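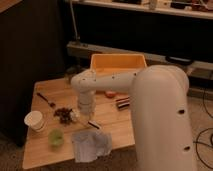
实训讲义四:桌面分拣单元的日常维护

适用设备:Helero 白色机械臂一台,配竖直向下的末端夹爪,木桌台面,料箱放在台面后侧。控制软件为 Janach。

一、开机前

先确认急停按钮已按下,再接通控制柜电源。沿地面检查一遍线缆,线缆不得压在桌腿下面,也不得绕过底座两圈以上。台面上的散件可以留着,纸杯和布类要移到手臂够不到的地方,布角搭在桌沿外的尤其要收好,手臂低位横移时容易带走。

二、回零与夹爪检查

松开急停,选手动模式,速度限制在最低档。按顺序让各关节回零,最后回腕部。夹爪停在台面上方,不接触任何物件。空载开合3次,听有无异响,看两侧是否同时到位。不同步的,停机后松开指座螺钉,重新对中,再按对角顺序拧紧。

前臂上表面的螺钉孔容易积灰,每周用干布擦一次,不要用压缩空气直吹。外壳用微湿的布擦,禁用酒精。

三、重新标定台面高度

出现下列情况时需要重做:桌子挪动过;更换过指尖垫片;连续运行超过200小时。

做法:清空台面,装上标定针,在台面上取四角和中心各一点,逐点下降至针尖刚好夹住一张纸。记录读数,最大差值超过2毫米时先垫平桌腿,再从头做起。标定完把料箱放回原位,靠后沿贴齐。

四、试抓

选大小、软硬不同的散件混放,每轮换一次位置。小而圆的物件会滚,夹爪下降速度要单独调低。细长的笔类按斜放测试,不要都摆正。深色小颗粒成堆时,视觉程序常把整堆认作一件,遇到这种情况只记录,不改阈值,阈值由 Ondieki 组统一下发。

五、记录

每次维护填写 Nondmont 实训室的单元日志,写明回零读数、更换的零件和试抓失败的物件。润滑脂每400小时补一次,下一次集中更换安排在10月。

课前请读完第三节,带上自己的塞尺。

2018年5月23日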